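3.2 Data collection and grasp labelling

Two arms, one shared table. The Kurnard set has 488 episodes of T-shirt folding, 242 of them bimanual from the first grasp. Table surface is kraft paper with blue tape laid out as a grid – the tape gives us a cheap check on camera drift between sessions and doesn't get in the way of the garment. Start pose of the shirt was randomised by hand, so wrinkles and partial folds are common. Fixed view and wrist view are both stored, see Figure 3.
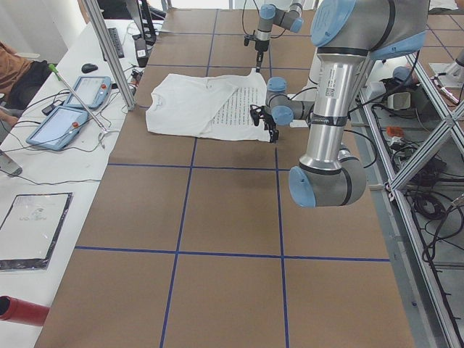
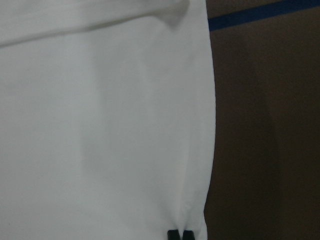 Figure 3. Folding setup, fixed view (first) and a wrist view with the fingertips closed on the cloth (second).

Grasp labels come from the wrist stream only. An annotator marks the first image where creases converge on the fingertips; eariler contact is ignored. We tried gripper current as a label source, too noisy on thin cotton. Labels near a garment edge were checked twice, the rest once.

For the edge-grasp classifier we held out 208 episodes and trained on the remainder. Colour jitter on, no horizontal flips (left and right arms are not interchangable here). The Sarkaton baseline was retrained on the same split for 200 epochs, learning rate unchanged.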